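The Drotard Steps

I was the one who had to write to everybody on Dhanial Street about the paving, so I'm the one they stopped in the chemist's. You'd be surprised how many people save up an opinion about kerbs until you've got a prescription in your hand.

The scheme was simple enough when I started at the council. Dig up the middle of Galtum, take the cars out, put in new stone and proper drains, and finish with a flight of shallow steps down to the river at Drotard. Drirkorari had won the contract and had even painted their name on the hoardings, which went up all along the shopfronts in May and then just stood there, going green at the bottom. No diggers. No men. My mum rang to ask if I'd been sacked.

What had happened was that the sums didn't meet in the middle. They'd met when they were done, but then someone found the old culvert, and the culvert wanted 571 metres of new pipe, and the pipe wanted paying for. I sat in the meeting where this came out. Parveen Liyanage, who was my boss and the calmest woman I've ever known, wrote one word on her pad and turned it round so I could see it. The word was "biscuits". I went and got some.

After that my whole job was letters. Dear Resident, work is expected to begin shortly. I wrote that one so many times I started to say it in my head while brushing my teeth.

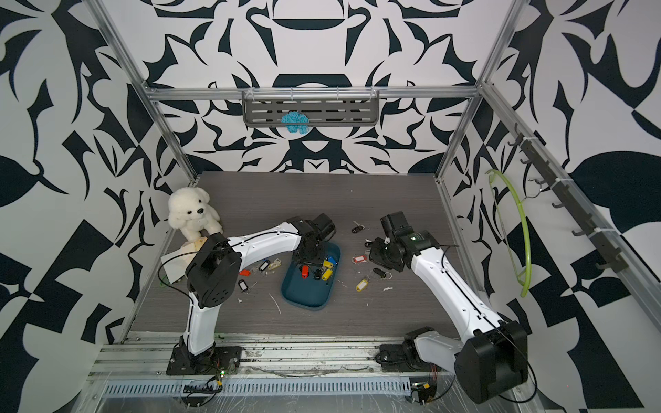

Two robot arms over a tray of key tags.

Anyway, Jarrah Tuhiwai had the shoe repair place at number 11, keys cut while you wait, and he kept every letter I'd ever sent him. He had them on a bulldog clip by the till. When I went in to get my boots heeled (the good brown ones, which I still have) he took the clip down and read me the lot, start to finish, in a newsreader's voice. There were 15 of them. A woman came in for a watch strap halfway through and stayed to listen.

"You've got a lovely way with 'shortly'," he said.

I said I was sorry, and then I said something I wasn't meant to, that the money wasn't there and might not be there next year either. He didn't shout. He picked up my left boot and looked at the heel for a good long time.

"Can you do the steps?" he said. "Never mind the street. Just the steps."

Well, I went back and asked Parveen, expecting nothing, and she asked the engineers, and they went off and grumbled and came back and said yes, as it happened, the steps didn't go anywhere near the culvert. They could be done on their own with what was in the pot. It took one more meeting, a horrible one, with a man at the back who kept shouting "steps to where?" every time Parveen drew breath. She let him finish. Then she said "the river, sir", and we voted.

So that's what Galtum got for its grand scheme. A street full of patched tarmac, same as ever, with buses still squeezing past the bakery, and at the bottom of it the nicest set of steps you've ever seen, pale stone, going down to the water. I wrote the letter for the opening myself and I didn't use the word "shortly" once!

We had 80 people turn up in the drizzle. The band played under the bridge and got the echo all wrong. Jarrah shut the shop for an hour and came down in his apron, and he walked to the bottom step and back up again without saying a thing, and I was so nervous I'd eaten most of a bag of chips that wasn't mine.

"Bit steep on the left," he said.

Then he gave me a new letter for the clip, one he'd written himself, on the back of a repair ticket. Dear Council, it said, your boots are ready.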